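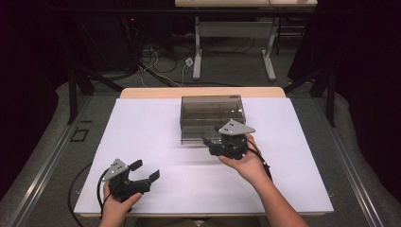 Benches, please, and lots of them, with backs, and put at least one where the sun gets to it before lunch. So wrote Mwangi Nyanda, on the back of the blue card we left at the library counter in January, and I've had it pinned over my desk ever since. We asked one question on those cards (what should the new steps at Seltbridge be for?) and got 382 of them back, which flattened me. I'd been hoping for enough to fill a shoebox.

So, an update on the steps, as I keep getting stopped in the bakery line and asked how it's going!

The design that won is by Gestau, the small studio over the old print shop. Their scheme is called Long Landing, and if you only saw the one drawing in the last newsletter you might have thought it looked like a parking ramp. I did too, for a minute. The drawing was flat and gray and didn't show the thing that won the jury over. The steps don't run straight down from the library doors to the river path. They turn, twice, and every time they turn there's a wide landing deep enough to sit on, eat on, or park a stroller on without anyone having to squeeze past. The ramp goes through the same landings instead of hiding around the side by the trash cans, so a person on wheels and a person on foot meet at every turn. I love that part. I've pushed my dad up the existing ramp and come out behind the book drop feeling like a delivery.

There were 14 entries in the end. Quite a few were handsome. One had a canopy of folded copper that I still think about, although I shudder at what it would have cost to keep the leaves out of it. Another wanted to flood the lower terrace on purpose every spring (the river already does this for free). The jury got the list down to 4 and then met all of those teams in person, in the reading room, with the radiators banging away as they do. Jemal came second. Their brick amphitheater was very good looking and I'd have been happy with it, but it needed the two big lindens gone, and a whole lot of blue cards said don't you dare touch the lindens.

Now the material. Gestau wants local sandstone for the treads and the seat walls, from the Pretudgate quarry, same as the library's own front. It isn't the cheap choice. Somebody at the open evening asked why we couldn't have poured concrete with a bit of color in it, and it's a fair question, and the answer from the studio was that we could, and it would look fine, and they'd sooner shorten the bottom terrace than do it. I wrote that down word for word, more or less. They brought a slab along and passed it around and it was heavier than it looked, as the man next to me found out with his knee.

Around 400 people can sit on the whole thing at once, if they're friendly. That's more than the old lawn ever held for the summer concerts, and you won't need a blanket. The backs of the upper seat walls lean out a few degrees. The first version had them dead straight, and I'm told there was a good deal of sitting on plywood in the studio before the angle was settled. So Mwangi, you've got your backs. The sunny one is on the second landing, facing east, and I have already told everyone it's mine.

What hasn't been settled is the lighting. The drawings show a thin strip under the nosing of every step, and it's lovely, but the folks in the houses across the water aren't thrilled about a glowing staircase pointed at their bedrooms, and I can't say I blame them. Gestau is going back to look at lower fittings on the landings only. There's also the bike rack question, which I'm going to leave alone this month as I've had three long letters about it and haven't finished the second.

The drawings are up in the library entrance, left-hand wall, until the end of March. The big section is the one to spend time with. It cuts right through the slope, and you can see how the new footings step around the linden roots, and how the old culvert (did you know there was a culvert? I didn't) stays right where it is underneath. Go in the morning if you can, before ten, when the light comes through the side windows and you can read the little penciled notes.

More blue cards are at the counter. The question this time is about planting on the middle landing. My vote's for something that smells nice.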